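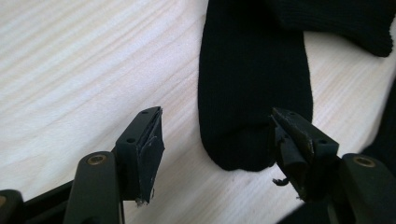 1/9
Können Maschinen eigentlich inzwischen Wäsche? Ich hab mich da die letzten Wochen reingefressen und muss das jetzt irgendwo loswerden. Wird ein bisschen länger, holt euch Kaffee.

2/9
Mein Maßstab ist die schwarze Socke. Saugen kann so ein Gerät, Rasen mähen auch, geschenkt. Aber zeig mir die Maschine, die eine schwarze Socke vom Tisch nimmt, die passende zweite findet und beide ordentlich zusammenlegt!

3/9
Schwarzer Strick ist nämlich fies. Rippen am Bündchen, Fältchen an der Zehennaht, alles matt und alles gleich dunkel. Ich seh ja selbst morgens um sechs nicht, wo die eine Socke aufhört und die nächste anfängt.

4/9
Im September war ich in Wullau bei einer Vorführung von Plolex. Handtücher: richtig gut, Kante auf Kante, besser als bei mir zu Hause (keine Kunst). Dann kam der Korb mit den Socken, und der Herr am Stand wurde plötzlich sehr gesprächig.

5/9
Ich hab mitgestoppt, klar. 127 Sekunden für ein Paar. Davon ging das meiste fürs Suchen drauf, das Greifen selbst sah schon ganz flott aus. Einmal hatte das Ding zwei Lagen Stoff erwischt und wollte sie partout nicht wieder hergeben 😅

6/9
Bernadette Schumacher hat 15 Jahre in einer Wäscherei gearbeitet und stand neben mir. Ihr Kommentar: »Bei uns wär der nach der Probewoche weg.« Mangeln und Falten von Laken macht dort übrigens längst die Maschine, sagt sie. Kleinkram geht immer noch über den Tisch und durch die Hände.

7/9
Und das Greifen geht ja auch aufs Material, da redet kaum einer drüber. Beläge an den Fingern scheuern sich ab, fransen aus, irgendwann hängt ein Fetzen runter. Wer tauscht mir das daheim? Ich krieg ja nicht mal den Filter vom Trockner regelmäßig sauber.

8/9
@ Otis Mbeki, weil du gefragt hast: Nein, ich würde jetzt keinen kaufen. Das kleinste Modell lag bei 1370 Euro im Jahr, nur Miete! Dafür kauf ich mir lauter identische Socken und werf den Rest weg. Problem gelöst, ganz ohne Strom.

9/9
Mein Tipp bleibt trotzdem: Handtücher bald, Hemden später, Socken ganz zum Schluss. Wer bei sich in der Werkstatt oder im Betrieb schon so was laufen hat, schreibt mir bitte, auch gern, wenn es nervt. Ich geh jetzt sortieren, hier liegen noch einige 19 Stück ohne Partner.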